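Pin Curl

A pin curl is a small coil of hair, wound flat or standing up, that gets clipped against the scalp and left there until the hair is dry and has taken on the shape. That's the short version. I keep this entry for the Seltine hair pages, and I've been setting pin curls on other people's heads (and, badly, on my own) for long enough that I can't pretend to be neutral about them. I love them!
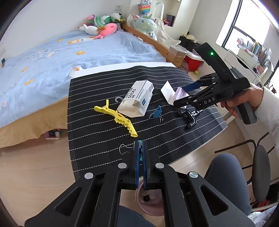 A small folded card with a printed label, on a table.

Basics

Every pin curl has three parts, and you'll see the same names in pretty much any beauty school handout. The base is the part that sits on the scalp, the patch of hair you sectioned off. The stem is the stretch between the base and the first bend. The circle is the coil itself, and its size decides how tight the wave will be. Small circle, tight curl. Big circle, loose wave. If you leave the ends sticking out of the circle you get fishhooks, and fishhooks are the thing I spend most of my Saturday fixing.

The stem is where people get lost, so I'll slow down a bit. A no-stem curl sits right on its base and barely moves, and it lasts the longest. A half-stem curl sits half on and half off, with some swing to it. A full-stem curl lands completely off its base, which gives you plenty of movement but not much staying power. I use half-stem for nearly everything and go to no-stem around the hairline when somebody tells me their hair "won't hold anything."

Base shapes

Bases come in different shapes too. Square ones are quick and go wherever. Triangular bases are for the front hairline, where a square would leave a visible split once you brush it out. Arc bases (some people say half-moon) are good along the nape or for sweeping hair up off the face. Then there are rectangular bases, mostly for the side front when you want a smooth upsweep. I was taught to draw these in with a tail comb before winding a single curl, and I still do it that way on a new client.

Direction

Curls get wound clockwise or counterclockwise, and on top of that they can go toward the face (forward) or away from it (reverse). Wind one row clockwise and the next row counterclockwise, brush it all out together, and you get a proper ridge-and-valley wave. This is called a skip wave if you leave a finger wave between the rows, and it's the prettiest thing in the whole book if you ask me. It's also hard on short layers, so be warned.

Flat, stand-up and barrel

The flat kind is sometimes called a sculpture curl, especially when it's carved out of a shaped section without lifting the hair off the head. Flat curls give you wave and no height at all.

A stand-up curl, or cascade curl, is wound the same way but clipped so that the circle stands on its edge with a hollow middle. You get lift at the root, a lot like what a roller gives you. A barrel curl is the wide version, closer to a roller in shape, handy for the one spot at the crown where a roller won't fit. I've done whole heads in stand-up curls when my rollers were all in use, and it came out softer than the rollers would have.

Setting

Most sets are done on damp hair. Towel it first, then comb a setting lotion through. I use the Trarko lotion thinned with water, because straight from the bottle it's too crunchy for fine hair. A 200 ml bottle does me a good while that way. Foam works fine as well, and plain water will do if the hair is cooperative and you aren't going out in the rain.

Ribbon each strand before you wind it, meaning you pull it firmly between the comb and your thumb so it goes smooth and flat. Wind from the ends for an even curl, or from the stem out if you want it tighter at the root. Slide the clip in from the open side of the circle, and don't let it cross the face or the ear. Single-prong clips leave less of a dent than double-prong ones. Bobby pins crossed in an X are the old home method and they hold beautifully, but they're a pain to sleep on.

Then comes drying. Under a hood on medium I plan on an hour for shoulder-length hair, longer if it's thick. Overnight under a scarf is better if you have the time. Let it cool completely before you touch a clip! Hair that's still warm drops as soon as you brush it, and then you've sat there for nothing.

Brushing out

New people get scared at this stage, since the fresh curls look like a poodle and brushing seems like it'll wreck them. Brush anyway, with a soft bristle brush, all the way through, a lot more than feels sensible. The curls join up and the wave shows itself. After that you can push the ridges into place with your hand and clip them for a few minutes with a bit of spray. A dab of Wutitz pomade on the palms takes care of the fuzz.

Pin curls on different hair

Fine straight hair wants small sections, more lotion and no-stem curls. Thick hair can take bigger sections but needs more drying than you'd think. On natural curls and coils, pin curls are lovely for stretching the hair or changing the pattern a little, and a creamy product does a nicer job there than a watery lotion. Very short hair can be pinned if it makes at least one and a half turns around your finger. Less than that and you're only bending it.

Related terms

Finger wave: a wave shaped with comb and fingers, no coil.
Roller set: more height, less wave.
Benjelloun set: the name at our salon for 2 rows of forward pin curls at the front with rollers behind. I haven't heard it used anywhere else.
Comb-out: everything that happens after the clips come out.

See also: Wet set, Setting lotion, Tail comb, Victory roll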